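Teaching by Hand: Your Questions

Do I need to know how to code?
Not a bit! Nearly everyone who joins the Dilau sessions starts with no programming at all. You hold a gripper in each hand (or in just one, if you prefer) and do the job the way you'd like a robot to do it, and the recording takes care of the rest.

How many times do I have to repeat a task?
More than you'd think, I'm afraid. For a simple pick-up we ask for around 300 tries, spread over 3 visits so your wrists get a good rest. Please don't try to make them all identical, because a little variety in where things sit is a real help to us later on.

What sort of tasks will I be given?
Mostly tidying and sorting, with ordinary toys and household things. Building bricks on a rumpled yellow cloth are a nice place to begin: bring the two finger pads up to the brick slowly, close them gently, and lift only when it feels steady.
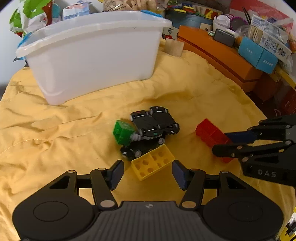
What if I drop something?
Keep going! Pick it up again and finish the task, then mark the try as "recovered" on your sheet. We're quite fond of those.

Can I do this from home by remote control?
Yes, once you've finished the Werik course, which we last updated in June. Write to Danilo Ambrosio and he'll happily find you a slot.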